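Banitz Garment Folding Set
Data card and readme

Last updated in January. Maintained by Halima Mugo and Emmanuel Lukumay. Please read the section on labels before you use the category field, as it changed between the first and second release.

Summary

The set covers one household job: taking a crumpled piece of clothing on a table and getting it into a flat, stackable fold. It has 3,302 episodes. Each episode is one garment, from the moment it is put down on the table to the moment it is moved to the finished pile or given up on. Episodes that were given up on are kept and marked.

2,344 episodes are in the main split. 552 are held out for testing. The remainder are in a folder called extra, which holds episodes with a missing or disputed label. We don't recommend training on extra without looking through it first.

What is in the garment pool

There are 180 garments in the pool. Most were bought secondhand in two trips, and a smaller number came from people working on the project. All were washed before use and again at the halfway point. The pool leans toward light, soft clothing: T-shirts, thin sweaters, pajama tops and bottoms, children's clothes, scarves. There are few jeans and no suits. Thick towels were tried early on and dropped from the pool, and they have their own small set under the name Cendmont Linens.

Each garment has a number on a cloth tag sewn into a side seam. The number matches a row in garments.csv with these columns:

garment_id: the number on the tag
kind: one of 14 kinds, listed in kinds.txt
main_color: a plain color word, picked by one person for the whole pool
stretch: none, some, a lot
size_group: child, adult small, adult large
added: first or second batch
notes: free text, often empty

Main color was decided in daylight by Caroline Massawe. Pale colors gave the most trouble. Pale pink, peach and beige sit close together, and under the ceiling lights a few of the garments look like a different color than the one in the table. Trust the garment number over the color.

How the folding is done

People were asked to fold the way they would at home, with one rule: the garment stays on the table. Holding it up in the air to shake it out is allowed once, at the start. After that it has to be spread, smoothed and folded on the tabletop. We added the rule after the first week, so a few early episodes break it. These have the value early in the protocol field.

A typical episode runs in this order. The person finds an edge and pulls it out of the pile of cloth. They spread the garment, find the neckline or waistband, and turn it to face them. They bring in the sleeves or legs, fold lengthwise, then fold across one or two times. Some people fold in thirds. Both are fine and are labeled under fold_style.

Thin garments take longer at the start and less time at the end. The hard part is getting hold of a single layer. With soft fabric it is common to pick up two layers, notice, let one go and start again. We left these false starts in and marked them as regrasp where the annotators agreed.

A garment can also come to the table already partly folded. This was done on purpose in the second batch, so that the set would include refolding as well as folding from a heap. 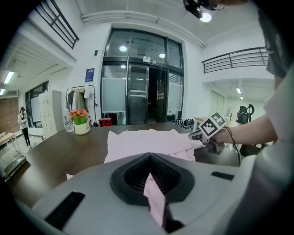 The room

All of the second batch was done at one dark brown wooden table in a bright room with white walls and a glass entrance. The first batch used two tables, a white one and the brown one. The table field tells you which. Pale garments stand out well on the brown table and badly on the white one, and this was the main reason for the switch.

The room was in normal use the whole time. Things on the table were not fixed in place from one day to the next. If your work depends on a clean tabletop, filter on table_items, which is either clear or items. We did not record what the items were. Clothing elsewhere in the room, such as coats on a rack, is never part of the task and has no garment number.

Light varies. Morning episodes have more daylight from the windows. The field time_of_day has three values, morning, midday and late.

Labels

Three people labeled the set: Mwanaisha Sang, Mwanahawa Mushi and Caroline Massawe. Every episode in the test split was labeled by two of them separately, and disagreements were settled in a meeting each Tuesday. The main split was labeled once.

step: spread, smooth, turn, fold, refold, stack
result: finished, loose, abandoned
fold_style: halves, thirds, other
category: see below

Result is the one people ask about most. Finished means the folded garment can be lifted from underneath and set on the pile without coming open. Loose means it was put on the pile but a sleeve or corner is sticking out. Abandoned means it never got to the pile.

The category field was called type in the first release and mixed up garment kind with size. In the second release it holds kind only. If you have code written against the first release, the file old_to_new.csv has the mapping.

Known problems

Eleven garments lost their tags in the wash and were given new numbers. The pairs are listed in retagged.txt. Garment counts by kind will be slightly off if you ignore this.

Scarves have no clear front or neckline, so the turn step is close to meaningless for them. We left the labels as the annotators made them.

Left-handed folders are underrepresented. Only two people in the group are left-handed and one joined late.

Smooth and spread overlap. Agreement between annotators on these two was lower than on any other pair, and joining them into one label is reasonable for most uses.

Folders

main, test and extra hold the episodes. The tables folder holds garments.csv, kinds.txt, old_to_new.csv and retagged.txt. Episode names start with the garment number, then a dash, then a running count for that garment.

Changes

Second release: added the partly folded starts, renamed type to category, moved disputed labels to extra.
First release: both tables, no test split.

Questions about labels go to Mwanahawa Mushi. Missing or broken files go to Emmanuel Lukumay, with the episode name in the subject line.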